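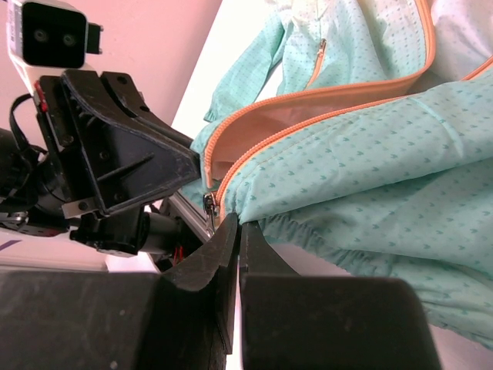
Início > Trabalhe connosco > Oficina > Fechos e pequenos arranjos

Imprimir | Enviar por e-mail

Procura-se pessoa com paciência para fechos de correr

A Brikska arranja roupa de rua usada e volta a pô-la à venda. Recebemos casacos verde-menta com fecho laranja, casacos de cores que já ninguém confessa ter comprado e, de vez em quando, um casaco preto, que tratamos com o respeito devido às raridades. Na última remessa da Drovis vieram 221 peças. Quase 300, se contarmos as que chegaram sem par, ou seja, forros soltos, capuzes e um cinto que continua por reclamar.

Precisamos de alguém para a mesa dos fechos, a tempo parcial, 20 horas por semana, na oficina da Brodmont (a entrada é pelo pátio, a campainha funciona quando quer).

O trabalho

Abrir o casaco, olhar para o forro, correr o fecho até cima e até baixo, e repetir. Decidir se o cursor se aproveita, se basta apertá-lo ou se vai para a caixa das peças. Ver os elásticos das bainhas e dos punhos. Abrir também os fechos pequenos, os dos bolsos e os das golas, que são sempre os últimos a ser vistos e os primeiros a voltar com reclamação. Dobrar, etiquetar, passar à costura.

Os bolsos esvaziam-se antes de tudo o resto. Já encontrámos rebuçados de três invernos diferentes. Não se aceitam apostas sobre o sabor.

O que pedimos

Mãos certas e boa vista, com ou sem óculos. Saber coser à máquina ajuda, mas ensinamos. Saber trocar um cursor metálico sem praguejar também ajuda, e isso não conseguimos ensinar. Convém distinguir um fecho espiral de um de dentes moldados, ou pelo menos querer vir a distinguir. Quem puxa com mais força quando o fecho prende será mais feliz noutra secção.

Não é preciso curso. É preciso chegar a horas, porque a chave do armário das linhas fica com quem abre a mesa.

O que oferecemos

Contrato de seis meses, renovável, com subsídio de refeição. Horário de manhã, de segunda a sexta. Uma cadeira boa — a única boa, para sermos exatos — e um candeeiro com lupa. Desconto na loja, incluindo nos casacos da linha Drakos, que têm saído bem desde junho apesar dos nossos prognósticos. Café há. Sobre a qualidade do café preferimos não nos comprometer por escrito.

Como concorrer

Mande uma carta curta e o currículo, ou entregue-os em mão ao balcão da loja. Na carta, conte-nos que peça de roupa arranjou da última vez e como ficou. Pode ter ficado mal. Quem for chamado faz uma prova prática de 3 fechos, paga à hora, com casacos nossos e sem cronómetro.

As candidaturas estão abertas até quinta-feira, 28 de setembro de 2023. Respondemos a toda a gente, ainda que devagar.

Imprimir | Enviar por e-mail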